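Shop > Grippers & Arm Kits > Two-finger > Builder-made

Stedier two-finger gripper, pair, black. Bare or with wrist bracket.

Back in stock 13 October 2021. Price is 1,890 the pair, bracket and cable in. Arms not included, sorry, people keep asking.

What it's for: light stuff, soft stuff, bench-top stuff. Slim tapered fingers so you can get down beside a thing without knocking its neighbour. Parallel action. Runs off the Gruvov controller board or anything that speaks the same protocol. If you've got a Tsakiris arm at home you'll need the adaptor ring, sold seperately, 15 each.

We build these in the shared workshop at Nercombe and test them on whatever's in the kitchen cupboard. Lately steamed buns. Good test, a bun. Squashes if you overdo the grip, rolls off if you don't. Steamer in the middle of the table, plate to the right, an arm at the right, a gripper at the front.
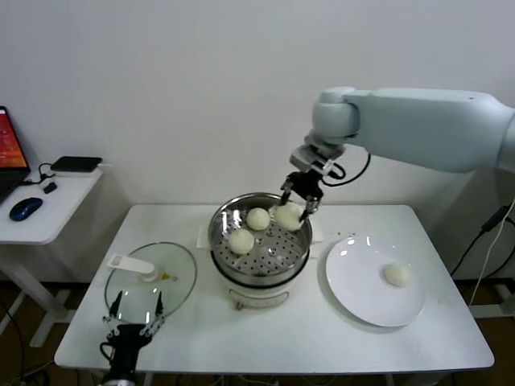
Ours kept denting things until we dropped the grip force to 15 per cent in the config, wrote Orestis Zacharopoulos, and after that the wife's dumplings were fair game. Start low is our advice too. Default ships at 100, which is silly for food, we'll change it in the January firmware.

Mounting. Four bolts, hex key in the bag. Leave slack in the cable, a proper loop, or the wrist will tug it at full rotation. Don't zip tie it to the arm untill you've run the whole range of travel by hand.

Fingertips come bare. Not rated food-safe, so if you're going to eat what you pick up, sleeve them. Keep steam off the linkage, wipe down after, drop of light oil on the pins.

Setting up for a run: plate flat, lid off and out of the way, grippers open. Park the arm between tray and plate, saves a long swing on the first pick. Save that pose as home.
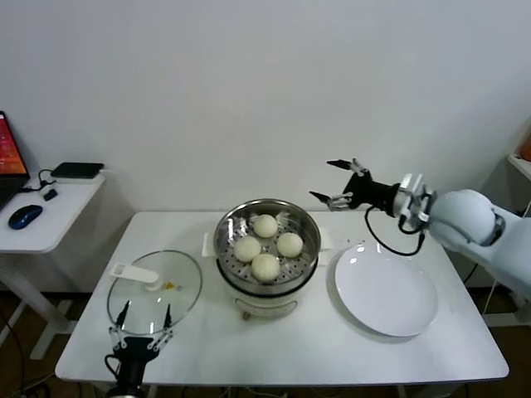 Does the home pose survive a power cut, or do you have to teach it again every time? It's kept on the board, so yes it survives. Re-zero the fingers though.

Spares: fingertips, linkage pins, cable. Order code 3657 for the full spares bag. Pickup from the Nercombe workshop or we post. Colour is black only, don't ask for grey.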